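Qué es un presupuesto público (y por qué las palabras importan)

Para lectores de 8 a 11 años. Sección Política para peques. 2025-01-07

¿Quién paga las farolas? ¿Y el columpio del parque? ¿Y a la señora que arregla los libros de la biblioteca? Pues todos. Con los impuestos. Un trocito de lo que cuesta el pan, un trocito del sueldo de tu madre, un trocito de la entrada del cine. Todo eso va a una caja grande.

Y luego hay que decidir en qué se gasta. Esa decisión, escrita, se llama presupuesto. Es una lista larguísima. Larguísima de verdad. El de Torvik, un pueblo con puerto y bastante viento, tiene 103 páginas y casi todas son tablas.

¿Quién lo escribe?

Primero, el gobierno del pueblo. En Torvik manda la alcaldesa, Wenche Haugland, con su equipo. Preparan un borrador en octubre. Borrador quiere decir que todavía se puede cambiar, como cuando escribes a lápiz.

Después va al pleno. El pleno es la reunión de los concejales, que son las personas que votaron los vecinos. Leen, preguntan, se enfadan un poco, proponen cambios. Esos cambios se llaman enmiendas. Palabra rara. Quiere decir «arreglo».

Al final se vota. Si hay más síes que noes, aprobado. Si no, a empezar otra vez, y mientras tanto se usa el presupuesto del año anterior (se llama prórroga, ya puedes presumir en la cena).

¿Y si no llega el dinero?

Nunca llega para todo. Nunca. Pasa en los pueblos pequeños y en los paises enormes. Por eso hay que elegir, y elegir es la parte donde discuten los partidos. Unos quieren más autobuses. Otros, bajar impuestos. Otros las dos cosas a la vez, que es difícil. 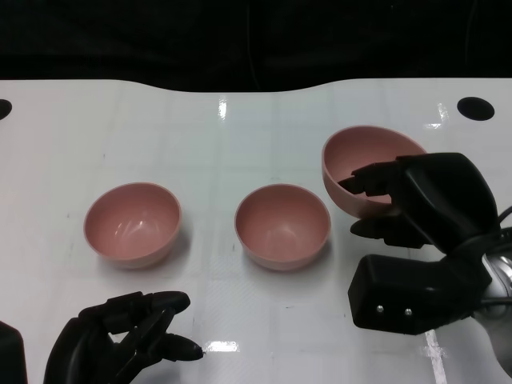

Cada parte del presupuesto se llama partida. Hay partida de escuelas, partida de limpieza, partida de fiestas. Para entenderlo, piensa en los cuencos rosas, que son tres: uno para escuelas, otro para limpieza, otro para fiestas. Si quieres pasar dinero del de fiestas al de escuelas, no puedes hacerlo a escondidas. Hay que pedir permiso y dejarlo escrito. Eso es una modificación de crédito.

Un ejemplo con números. El concejal Ebbe Hägglund pidió 900 coronas para pintar la puerta del polideportivo. La concejala Elsa Solberg quería gastar 2.338 en cuentos nuevos. Salieron las dos cosas, pero los cuentos tardaron más porque faltaba una firma. Pasa mucho lo de las firmas.

Las palabras del presupuesto

A veces un papel del gobierno dice una cosa con palabras muy suaves. Mira estas cuatro:

Ajuste. Casi siempre es gastar menos.
Reordenar. Puede ser cerrar algo aquí y abrirlo en otro sitio. O solo cerrarlo, ojo.
Imprevistos. Dinero guardado por si se rompe algo.
Varios. Pues eso. Varios. Aquí conviene preguntar.

Oda Moen, periodista del pueblo, lee el presupuesto con un lápiz rojo y rodea cada palabra que no entiende. Luego llama al ayuntamiento y pregunta. Es su trabajo, pero lo puede hacer cualquiera. Tú tambien.

¿Se puede mirar?

Sí. Los presupuestos son públicos. Suelen estar en la web del ayuntamiento, un poco escondidos, en un apartado que se llama Transparencia o algo parecido. Si no lo encuentras, pide ayuda a un adulto con paciencia.

Para hacer en clase: inventad un pueblo, ponedle nombre y repartid 900 monedas de papel. Cada grupo defiende una partida. Se vota a mano alzada. Apuntad también quién pierde la votación y por qué, que luego se olvida.

Próxima entrega: qué es una ley y cuánto tarda.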